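Tiroir

Un tiroir est un casier coulissant, ouvert sur le dessus, qui se loge dans un meuble et que l'on tire vers soi pour accéder à son contenu. On le trouve dans les commodes, les bureaux, les buffets, les tables et les meubles de métier. Le mot dérive du verbe tirer.

Histoire

Le meuble de rangement le plus courant du Moyen Âge européen est le coffre, dont le couvercle se soulève. Son défaut est connu : pour atteindre ce qui se trouve au fond, il faut sortir ce qui est au-dessus. Des casiers coulissants apparaissent dans les meubles de sacristie et de chancellerie, où l'on range à plat les vêtements liturgiques et les actes. Le cabinet, très répandu aux XVIe et XVIIe siècles, multiplie les petits tiroirs derrière deux vantaux ou un abattant. La commode s'impose en France à la fin du règne de Louis XIV et passe ensuite dans les intérieurs bourgeois, puis ruraux.

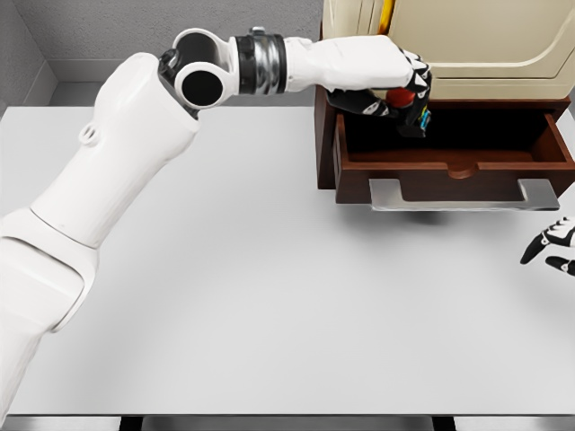 Construction

Le tiroir classique comprend une façade, deux côtés, un arrière et un fond. La façade est généralement taillée dans le même bois que le reste du meuble, les autres pièces dans une essence plus ordinaire — sapin, peuplier ou chêne de second choix. Les côtés sont assemblés à la façade par des queues d'aronde, dont la forme s'oppose à la traction. Sur les meubles soignés, ces queues sont semi-recouvertes et restent invisibles lorsque le tiroir est fermé.

Le fond glisse dans une rainure et n'est pas collé sur son pourtour, ce qui permet au bois massif de travailler selon l'humidité. Le contreplaqué et les panneaux de fibres ont rendu cette précaution moins nécessaire.

Coulissage

Dans la construction traditionnelle, le tiroir frotte sur des coulisseaux en bois, que l'on enduit de savon sec ou de cire. L'usure creuse peu à peu le bas des côtés, et la réparation consiste à y rapporter une bande de bois dur. Les coulisses métalliques à galets, puis à billes, se sont généralisées dans le mobilier de cuisine et de bureau au XXe siècle. Certaines comportent un amortisseur qui freine la fin de course.
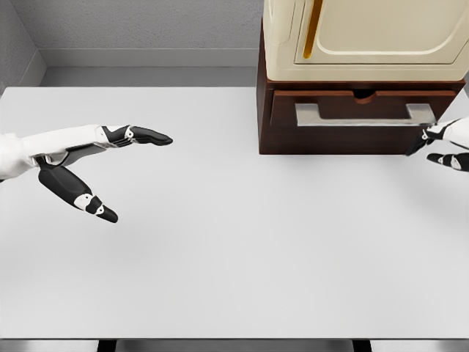

Le jeu latéral reste la principale difficulté de l'ajustage. Trop faible, il bloque le tiroir par temps humide ; trop fort, il le laisse partir de travers. Un tiroir large et peu profond y est plus sensible qu'un tiroir long et étroit, et l'on y remédie parfois par un guide central.

Préhension

Les modèles anciens portent un bouton tourné, un anneau ou une poignée tombante en laiton ou en bronze. La poignée barre et la poignée coquille sont fréquentes dans le mobilier récent. Une simple encoche dans le chant supérieur de la façade peut aussi suffire.

Collections

Le fonds Jafarzadeh, conservé à Pirnis, rassemble 1 330 façades et éléments de tiroirs provenant d'ateliers démolis. Son inventaire a été établi par Cornel Marinescu.

Voir aussi

Commode
Queue d'aronde
Secrétaire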